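Student project: arm is slow to pick the next vegetable, how to speed up?
Posted in Elholm Student Robotics Help

marwit_k
Hello all. Our class project is sorting toy vegetables into a basket with a robot arm. We must show it in October. We recorded 93 runs for training, always with the same start: basket on the left, vegetables on the right.

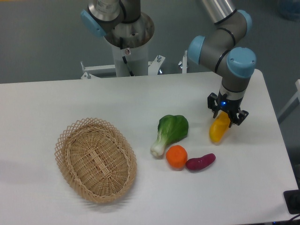 The problem is the time. Between one vegetable and the next the arm waits 5 seconds, and our teacher wants the full task faster. Is it the planning or our code?

Timothée Gautier
Check first if you load the model again at each pick. We made this mistake last year -- it cost us two weeks. Load it one time at the start. Also mix the positions more, 93 runs with one layout is not much. We had 300.
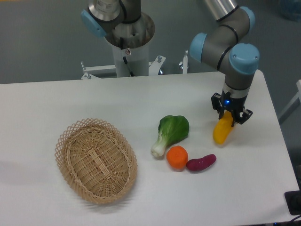 Arm at the yellow vegetable, basket still empty

dendberg22
same problem here, we set the wait to 20 ms and it was ok. maybe look for a sleep in your loop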